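首页 美妆 护肤 香氛 生活 专栏 订阅
分类：护肤 / 防晒观察

防晒霜该涂多少，以及我为什么总是涂不够

去年夏天我在里斯本租了一间朝南的公寓，房东Amândio Fonseca是个七十多岁的退休船员，脸上的皱纹像海图一样详细。他交钥匙的时候看了我一眼，说我这种肤色撑不过中午。我从包里掏出一支SPF50给他看，他点点头，态度和当年看见新水手带着晕船药上船时大概差不多。

中午十二点半，我的后颈红了。

我写护肤专栏写了好些年，家里的防晒产品足够开一个小型药房，按理说不该发生这种事。回头一想，早上出门前我在脸上点了五个小点，抹开，觉得自己很负责任，然后就走了。后颈一点没有，耳朵没有，脚背更没有。脚背后来也红了，凉鞋的带子留下一个很工整的十字，到十月还看得见。

防晒指数是在实验室里按每平方厘米两毫克的用量测出来的，这句话写在无数文章里，我自己也写过不止一次。问题是没有人知道两毫克长什么样。于是行业里流行过各种换算：一元硬币，两根手指，一茶匙，一个烈酒杯。烈酒杯的说法最得人心，因为大家对烈酒杯比较熟。照这个标准把全身涂完，一瓶普通容量的防晒乳在海边撑不了几天，假期的预算表上就得给它单开一行，排在海鲜饭前面。

我去问过Mafalda Torres。她在Cerketti做了很多年配方，现在自己单干，说话很快，不喜欢别人管她的东西叫“小白管”。她的看法是，消费者涂不够，有一半要怪产品自己。早年的物理防晒涂够量以后，人看上去像刚从面粉袋里爬出来，谁也不愿意这样去上班。后来大家拼命做轻、做薄、做得像水，肤感确实好了，手感却骗人：一抹就化开，让人以为一滴能管半张脸。她给我看过一个Tastlow系列的试样，凝露质地，漂亮极了，抹上去像什么都没发生。我问她防护力怎么样，她说涂够了很好，然后又把“涂够了”三个字重复了一遍。 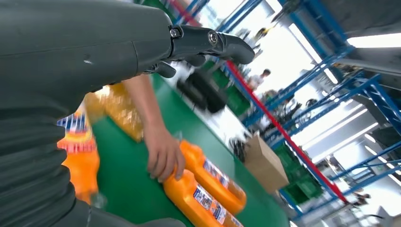
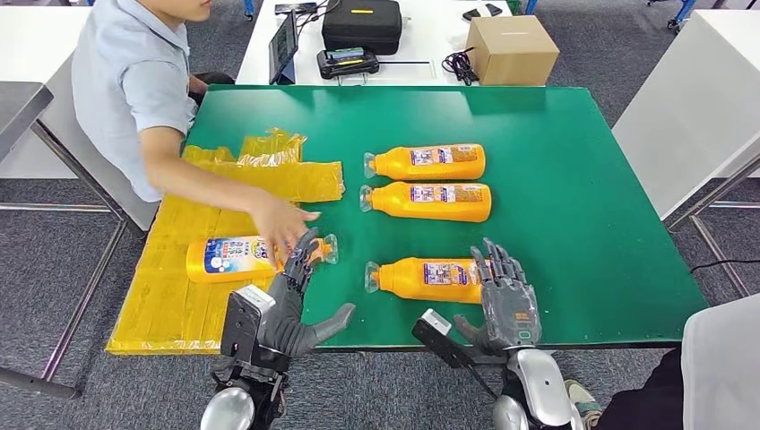
Vitória Neves读了我上一期的稿子后来信，说我们这些写字的人把事情越讲越像化学课，她在海边长大，家里的规矩只有一条，出门前涂一遍，坐下来以后再涂一遍，谁嫌麻烦谁就去树荫底下待着。她还说，与其教大家认烈酒杯，不如劝大家买顶帽檐宽一点的帽子。信的最后她问我后颈好了没有。

好了，谢谢。帽子也买了，草编的，戴上以后像一个不太成功的养蜂人。

她说的“再涂一遍”，比第一遍更难。第一遍在浴室里完成，有镜子，有时间，手是干净的。第二遍发生在下午两点，脸上有汗，有粉底，还有一粒不知哪里来的沙子。标签上写着每两小时补涂，写标签的人显然没有在地铁换乘通道里试过。喷雾是市场给出的答案之一，喷起来很痛快，一大半喷给了风，剩下的喷给了站在下风口的人。防晒棒好一些，来回多涂几道，只是在包里闷了一个下午以后，它的性格会变得十分随和。至于气垫和散粉，我愿意把它们当成一种心意。

Calado今年四月出了一款补涂用的小瓶装，24毫升，售价24欧元，定价的人一定很喜欢这个数字。换成400毫升的家庭装，照这个单价要卖400欧元，所以他们当然不出家庭装。我用了两个星期，质地无可挑剔，盖子咔哒一声，很有身份。可我发现自己每次挤的时候都会心疼，手一抖，量就少了。贵的防晒霜在这一点上有天然的缺陷：越舍不得用，越等于没用。面霜省着涂，无非滋润得慢一点，防晒霜省着涂，账会直接记在鼻梁上。

所以如果一定要我给建议，我会说，买一支你挤起来不眨眼的。超市货架下层那种大瓶，香味像游泳池更衣室，包装上印着一只看不出品种的海鸟，完全可以。去查一下有没有标明UVA防护，看一眼保质期，去年夏天在车里烤过的那瓶就不要留恋了。脸和脖子先涂一层，等它服帖了再涂一层，耳朵算脸的一部分，这件事很多人到现在也没有接受。发际线不妨也照顾到，头发分缝的人尤其如此。

晚上要不要双重卸妆，是另一场吵了多年的架。Mafalda Torres认为多数日常款用温和的洁面就够，遇到标着强防水的再请出卸妆油。我在一个护肤论坛里转述过这句话，收到194条回复，其中有一条是向我推销卸妆油的。

搬走那天，Amândio Fonseca在楼下等我还钥匙。他穿着长袖衬衫，扣子扣到最上面一颗，站在墙根的阴影里，阴影挪一点，他也跟着挪一点。我问他平时用什么防晒，他想了想，说衬衫。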